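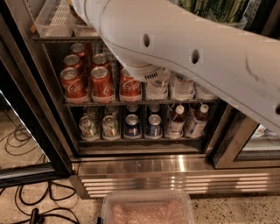

Protokollbuch, Seite 17

Protokoll der Besprechung der Hausgemeinschaft Draltville, Gemeinschaftsküche
19. August 2020
Leitung: Mitiku Admasu
Protokoll: Küchengruppe Erdgeschoss
Anwesend: 13 Personen, zwei davon etwas später (Anlieferung Wuyts)

1. Protokoll der letzten Sitzung

Ohne Änderungen angenommen. Der offene Punkt Spülmaschinensieb ist erledigt, das neue Sieb sitzt und die Gläser kommen wieder klar heraus. Applaus für die Erdgeschossgruppe!

2. Getränkekühlschrank

Der Unterbaukühlschrank mit den Glastüren ist der große Gewinn dieses Sommers, da waren sich alle einig. Seit Februar hatten wir darüber geredet, und jetzt muss niemand mehr hinter Joghurtbechern und Salatschüsseln nach einer kalten Cola suchen. Mitiku hat sich mit der Einteilung viel Mühe gegeben und sie kurz vorgestellt:

Oberes Fach: links die roten Coca-Cola-Dosen, rechts daneben das Wasser in den Plastikflaschen.
Unteres Fach: links die silbernen Dosen mit Grün und Rot, in der Mitte Pepsi, rechts der Eistee.

Die durchsichtigen Einschübe im oberen Fach haben viel Lob bekommen. Die Reihen bleiben gerade, und man sieht durch die Scheibe, was zur Neige geht. Es kam die Frage, ob wir wirklich Coca-Cola und Pepsi brauchen. Die Diskussion war lebhaft (und länger als die zum Haushaltsplan im Februar). Ergebnis: beides bleibt, auf getrennten Fächern, damit beim Auffüllen nichts durcheinandergerät.

Beschluss: Die Einteilung gilt ab sofort. Nachgefüllt wird von hinten, ältere Dosen kommen nach vorn, Schriftzug zur Tür. Einstimmig, bei einer Enthaltung wegen des Schriftzugs.

Wunsch aus der Runde: eine Sorte Eistee ohne Zucker. Mitiku fragt bei Wuyts nach, was lieferbar ist, und hängt die Liste an die Küchentür.

3. Ablage auf dem Kühlschrank

Oben auf dem Gerät stehen zurzeit der durchsichtige Aufbewahrungsbehälter und das Grün in seinem klaren Gefäß. Das Grün bringt richtig Leben in die Ecke, und es darf ausdrücklich bleiben! Wer morgens als Erstes in die Küche kommt, wirft einen Blick auf den Wasserstand. Der Behälter bleibt ebenfalls, links, wo er jetzt ist.

Weiteres soll dort oben nicht dazukommen. Im Frühjahr ist auf dem alten Kühlschrank ein Turm aus Tupperdosen, Werbeprospekten und einer Kuchenform gewachsen, den am Ende keiner mehr haben wollte. Die Kuchenform liegt übrigens immer noch im Flur und kann abgeholt werden.

4. Nachbestellung und Lager

Das Lager im Keller reicht bis zum Sommerfest gut aus. Bestellt werden bei Wuyts 15 Kästen gemischt, Aufteilung nach der Strichliste. Suteck hat ebenfalls ein Angebot geschickt, das beim Wasser günstiger liegt, aber nur an die Haustür liefert. Mehrheitlich wurde beschlossen, bei Wuyts zu bleiben - die Kellertreppe mit vollen Kästen hat noch jeder in Erinnerung.

In der Getränkekasse sind 700 Euro. Davon geht die Bestellung ab, der Rest bleibt für das Fest stehen. Die Preise an der Kasse ändern sich vorerst nicht.

5. Reinigung

Die Glastüren sehen mit Fingerabdrücken schnell traurig aus, deshalb kommen sie auf den Wochenplan, gleich hinter die Arbeitsplatte. Weiches Tuch, kein Scheuermittel. Die Einschübe werden einmal im Monat herausgenommen und von Hand gespült. Für den ersten Durchgang haben sich sofort vier Leute gemeldet, das gab es beim Backofen noch nie.

Der Wartungsvertrag mit Vosent umfasst die Küchengeräte. Ob der neue Kühlschrank schon eingetragen ist, klärt die Küchengruppe.

6. Sommerfest

Getränke stehen, siehe oben. Für den Grill fehlt noch eine Zange, die alte ist verbogen. Salate bitte in die Liste eintragen, bisher stehen dort dreimal Nudelsalat und einmal Krautsalat. Die zweite Bierbank aus dem Schuppen wackelt und wird vorher nachgezogen.

Der Vorschlag, den Kühlschrank für den Abend nach draußen zu rollen, wurde mit Begeisterung aufgenommen und dann abgelehnt. Er bleibt in der Küche, das Fenster zum Hof wird zur Ausgabe. Darauf freuen wir uns sehr!

7. Verschiedenes

Leergut bitte in die Kisten neben der Kellertür, Dosen und Flaschen getrennt.
Gesucht: ein Flaschenöffner mit Magnet, der auch hält.
Die Kaffeemaschine tropft wieder, Entkalker ist bestellt.

Offene Aufgaben
Eisteesorten erfragen, Liste aushängen: Mitiku Admasu
Bestellung Wuyts aufgeben: Mitiku Admasu
Vosent wegen Wartungsvertrag anrufen: Küchengruppe
Wochenplan um die Glastüren ergänzen: Küchengruppe
Grillzange kaufen: noch offen

Die nächste Sitzung findet nach dem Sommerfest statt, der Termin wird an der Küchentür ausgehängt.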